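家里老人过世，讣告怎么登、家属名单怎么排，请教各位

版块：社区生活 > 身后事与纪念

楼主 河边的老罗
岳父上周过世，追思会已经定下来了，2015年5月9日，星期六，下午在 Kioko 活动中心。现在卡在讣告上。岳父叫 Cledwyn Gethin，在 Stimano 住了大半辈子，认识他的人多，大家都等着看报上登出来的时间地点。我太太伤心，写不下去，这事就落到我头上。我中文还行，英文讣告没有写过，看了报上别人家的，格式都差不多，可是真动手就有几个问题。

一是家属名单。岳父结过两次婚，第一次婚姻有一个儿子，跟这边来往很少，但是没有断。岳母的意思是可以不写，我太太觉得应该写。小舅子不表态。

二是住址。报上有的人家写得很细，连街道门牌都写了，有的只写城市。

三是费用。《Pramach 周报》说基本价60元，包括15行，超出部分另算，照片也另算。我写的草稿已经超了。

四是岳父生前说过不要送花，这句英文怎么写才不显得生硬。

请有经验的朋友说说。周报的截稿时间是星期二中午，我还有几天。

2楼 阿秀在北岸
先请节哀。

家属名单我的意见是写上。去年八月我公公走的时候也碰到类似的情况，当时漏了一个继女，报纸出来以后她打电话来，没有吵，就问了一句是不是忘了。这句话我婆婆到现在还记着。讣告登出去改不了，更正启事又要另外花钱，登出来也难看。

住址不要写门牌。追思会的时间是公开的，那个时间家里没有人，懂的都懂。写“Stimano 居民”就够了。

3楼 Darmawan Siregar
我在 Oltico 殡仪服务做过几年前台，说一下通常的做法，仅供参考。

Survived by 后面先写配偶，再写子女，子女按年龄排，括号里写子女的配偶，然后是孙辈，再然后是兄弟姐妹。前一次婚姻的子女跟其他子女排在一起，按年龄，不用注明是哪一次婚姻的。这样写最简单，看的人也不会多想。

先于他去世的亲人用 preceded in death by，一般写父母和已故的兄弟姐妹，写在 survived by 后面。

不收花的写法：In lieu of flowers, the family suggests donations to，后面写机构名称。如果没有指定的机构，可以写 The family requests no flowers。后面这句短一点，也不算失礼，很多人家都这么写。

4楼 河边的老罗
谢谢楼上两位。按年龄排这个办法好，他是老大，排在最前面。我担心的是岳母看了会不高兴。

岳父没有指定机构。他在合唱团唱了很多年男低音，要不要写捐给合唱团？

5楼 老马识途
我说句不一样的。岳母是配偶，讣告由她做主。她说不写，做女婿的就不要去争。名单上有谁没谁，过两年没有人记得，岳母心里不舒服却是现在的事。长子要是跟家里走得不近，也未必在意报上那一行字。你们可以单独打电话通知他，请他来追思会，这比登报实在。

6楼 阿秀在北岸
回5楼，说过两年没有人记得，我不同意。讣告是要剪下来留着的，我家抽屉里就有好几份。以后查家谱的人也看这个。图书馆的地方文献室把周报都做成了缩微胶卷，孙辈将来去查，看到少了一个人，会当成本来就没有这个人。

7楼 老马识途
查家谱还有出生登记，不靠报纸。

我没有说长子不重要，我是说谁做主。现在老太太刚没了老伴，楼主夹在中间，写进去是他写的，出了事也是他担着。

8楼 Peninah Shirima
我的中文是后来学的，写得不好请原谅。

我先生的家里也有过这种事。我们的办法是让我婆婆自己看两份稿子，一份有名字，一份没有名字，都打印出来，放在桌子上，不说话，让她看一个晚上。第二天早上她选了有名字的。我觉得在电话里问“写不写”，和看到印好的纸，感觉不一样。纸上面少一个人，自己看得出来。

另外请注意拼写。我先生的姐姐名字拼错一个字母，她说没有关系，但是我知道有关系。请每一家自己核对自己家人的名字。

9楼 河边的老罗
8楼的办法我今晚就试。拼写我也没有把握，几个外孙的中间名我都不确定，要一个一个问。

10楼 退休校对员
做过多年校对，说几条讣告里最容易出错的地方。

年龄。很多人按虚岁或者按年份直接减，生日没有过就多算了一岁。报社不会替你算。

星期和日期对不上。你这个日期我查了，是星期六，没有问题。

地名。活动中心要写全称和街道地址，不要以为人人都知道。Kioko 有新旧两处，旧的那处现在只办幼儿班，一定会有人走错。

结婚多少年。写“将近多少年”也可以，别算错。

还有就是 memorial service 和 celebration of life 不要混着用。前者正式一些，多半有仪式，后者大家聚在一起说说话、吃点东西。你们是哪一种，在第一段就要写清楚，来的人好决定穿什么。

11楼 河边的老罗
是后一种。合唱团来唱两首歌，家里人讲几句，然后喝茶。岳父不信教，没有牧师。

Kioko 两处的事多谢提醒，我草稿里只写了“Kioko 活动中心”，马上补地址。

12楼 Kipchumba Lema
合唱团那边我是第二声部的，认识 Cledwyn。请楼主节哀。他坐我后面一排，我找调全靠听他。

团里现在在定唱什么歌，有人提威尔士语的那首，有人觉得练不出来。星期四排练的时候会定，定了我告诉你。如果讣告里写捐款给合唱团，请先跟团长打个招呼，团里收捐款要开收据，得有人负责。我个人觉得他会高兴，乐谱柜子里一半的谱子都旧得翻不动了。

13楼 河边的老罗
原来是您，岳父常说起您的嗓子。威尔士语那首如果能唱最好，唱不了也不要勉强大家。捐款的事我明天给团长打电话。

14楼 小区夜猫
费用的问题没有人说，我来说一下。周报超出的部分是每行2元，照片看尺寸，黑白比彩色便宜。周报的一行很窄，英文大概也就放六七个词，所以草稿很容易超。省行数的办法：

不写孙辈配偶的名字。
生平里的工作单位只写最后一个，或者写行业。
survived by 那一段不要分行，连着写。
网络版另外算钱，但是不限字数，可以把长的那份放在网上，报纸上登短的，末尾写一句全文见网站。

我家去年就是一长一短，两份的意思不冲突就行。

15楼 老马识途
这个我赞成，登短的。现在的讣告越写越长，连养过几条狗都写。时间、地点、家属，够了。生平留到追思会上讲。

16楼 阿秀在北岸
养过狗为什么不能写。我公公那份就写了，来的人里有两位是遛狗认识的，看到报纸才知道他全名。

17楼 退休校对员
长短是各家自己的事。我见过写得最好的一份只有几行，也见过占半版的，家里人读着都挺好。只有一条，不要把履历表抄上去。某年到某年在某处任某职，连着五六行，读的人就翻过去了。挑一件他常做的事写具体，比如每星期几晚上在哪里唱歌，别人一看就知道说的是他。

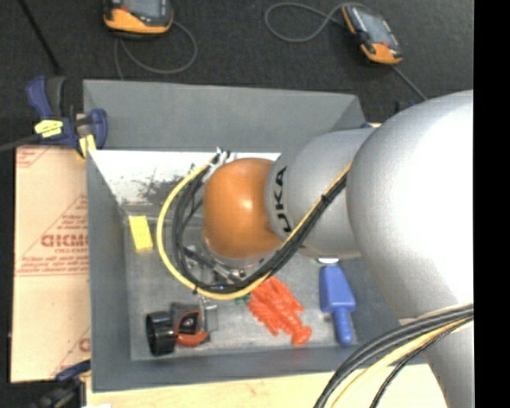

灰色大箱与机械臂

18楼 Mwajuma Obura
请问楼主，追思会的座位安排好了没有？我在 Kioko 办过母亲的追思会，提几件事。

大厅要提前10天确认桌椅，超过这个时间他们不给摆，只能自己搬。茶水可以自带，但是热水壶要用他们的，自己带的插上会跳闸。停车场跟旁边的网球场合用，星期六下午人多，讣告里可以加一句请停在后面的街上。

门口放一本签名簿，旁边多放几支笔。我当时只放了一支，队伍一直排到外面。签名簿请每个人写上地址，后面寄谢卡要用。年纪大的人写字看不清楚，最好有人在旁边帮着认。

19楼 河边的老罗
桌椅的事我完全不知道，刚刚打过去，人家说还来得及，我把人数报过去了。签名簿已经买了，地址那一栏我让我儿子在旁边看着。

停车那句我想放在网络版，报纸上行数不够。

20楼 小区夜猫
停车那句应该放报纸上。上网看讣告的多半是年轻人，开车找不到车位绕两圈也没什么。看报纸的是老人，他们才需要知道停哪里。

21楼 河边的老罗
有道理。那就删掉一句生平。

汇报一下昨晚的情况。照8楼说的，两份都打印出来放在餐桌上，我和太太去洗碗，没有说话。岳母戴着眼镜看了很久，问了一句长子的太太叫什么名字，说既然写就把人家太太也写上。就这样定了。我太太后来给哥哥打了电话，他说会来，坐前一天的车到。

22楼 Peninah Shirima
我很高兴看到这个。请给他留一个前排的座位，跟家里人一起坐。我们那次忘记了留，他坐在后面，我婆婆找了很久。

23楼 老马识途
那就好，老太太自己愿意，我没有话说。

24楼 阿秀在北岸
你前面可不是这么说的。

25楼 老马识途
我前面说的是由她做主，现在也是由她做主。

26楼 版主
两位到此为止，别把楼主的帖子带偏了。

27楼 河边的老罗
没有关系，两位的意见对我都有用。

把英文稿贴上来，请退休校对员和 Darmawan 看看。家里人的名字我先用字母代替，登报时再填。

Cledwyn Gethin, longtime Stimano resident, passed away peacefully at home. He is survived by his wife, his children A (and spouse B), C (and spouse D) and E, and his grandchildren. He was preceded in death by his parents and his sister.
Cledwyn sang bass in the town choir and rarely missed a Thursday rehearsal. He repaired his neighbors' clocks and did not charge for it.
A celebration of life will be held in the main hall of the Kioko Activity Center. Please park on the street behind the building. The family requests no flowers. Donations to the choir's music library are welcome.

日期、时间和街道地址这里没有贴，稿子里有。

28楼 退休校对员
写得干净。几处小地方：

longtime 一个词，没有错，不用改。

his children 后面几对夫妻连着写，逗号和 and 混在一起，读的人可能分不清谁跟谁是一家。括号保留，每一家之间用分号。

rarely missed a Thursday rehearsal 这句好，留着。

No flowers 和 donations 两句中间可以用 instead 连一下，不连也行。

29楼 Darmawan Siregar
同意分号。另外孙辈如果不写名字，可以写 and several grandchildren，比单写 his grandchildren 顺一些。但是很多老人家喜欢看到孙辈的名字，你问问岳母。为了省那几行钱把孙辈去掉，有的人家事后会后悔，我在前台的时候听过不少次。

还有一件事。报社收稿以后一般会打电话给殡仪馆核实，核实不到就压到下一期。请你把殡仪馆的名字和联系人跟稿子一起交上去，再给殡仪馆说一声会有报社来电话。

30楼 小区夜猫
核实这条很要紧，我们那次就差点赶不上，殡仪馆中午没人接电话。

31楼 河边的老罗
孙辈的名字岳母说全部写上，钱她出。我说不用她出，她不肯。那就写上，钟表那句留着，别的再砍一砍。

殡仪馆已经打过招呼了，正好就是 Oltico，接电话的是一位女士，说知道这个流程。

32楼 Darmawan Siregar
那应该没有问题，她们做事很仔细。

33楼 Kipchumba Lema
星期四排练定了，唱威尔士语那首，再加一首他常领着唱的。发音请了一位老团员来教，大家念得不怎么样，不过调子是准的。唱的时候站在大厅左边，靠近钢琴，麻烦跟活动中心说一声，请他们把那边的椅子空出来。团长说收据的事她来办，支票抬头写合唱团的全称，不要写个人。

34楼 河边的老罗
收到，已经跟活动中心说了。岳母听说唱那首，让我替她谢谢大家。

稿子今天上午交了，报社回了一封邮件说收到，附了版样。版样上 Gethin 少印了一个 h，我打过去让他们改，新版样下午又发来，看了三遍，这次对了。

35楼 退休校对员
版样一定要让没有看过稿子的人再读一遍，自己写的自己看不出错。

36楼 河边的老罗
让我儿子读了，他找出一个多余的逗号。

37楼 南坡新住户
插一句问问，中文报纸那边要不要也登？我父亲的朋友都不看英文报。

38楼 阿秀在北岸
看认识的人多不多。我们两边都登了，中文的短一些，格式也不一样，先写“先父某某某，于某年某月某日辞世”，末尾写家属泣告之类。现在也有人不用“泣告”，写“敬告”。你最好另开一帖，把情况写清楚，在这里问容易被盖过去。

39楼 南坡新住户
好的，谢谢，我另开。

40楼 Mwajuma Obura
楼主，谢卡可以先把信封写起来，等签名簿收回来再补。我拖了几个月才寄，后来写的时候有几位是谁都想不起来了。

41楼 河边的老罗
信封明天去买。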